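Storage Habits in Shared Workrooms – Project Report
Ulises Flores, Urnach group, May

Method. Went through the room twice, morning and late afternoon. Wrote down where clothes and small stuff ended up. 156 entries total, 111 usable. The rest had no location filled in, my fault mostly.

Clothes first. Coat rack beats everything else, even the chair backs, wich I did not expect. People used the hooks more than hangers, but long open things like a robe or cardigan do better on a hanger – shoulders keep their shape.
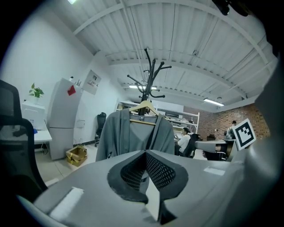

Second problem was flat surfaces. Desk along the wall fills up first, then the top of the printer. A potted plant on a printer is fine untill someone needs to open the lid. Cables under the desk – not sorted, left out of the count.

To do: redo the blank entries, ask Lazaridis about a second rack, shorten the form to 2 questions.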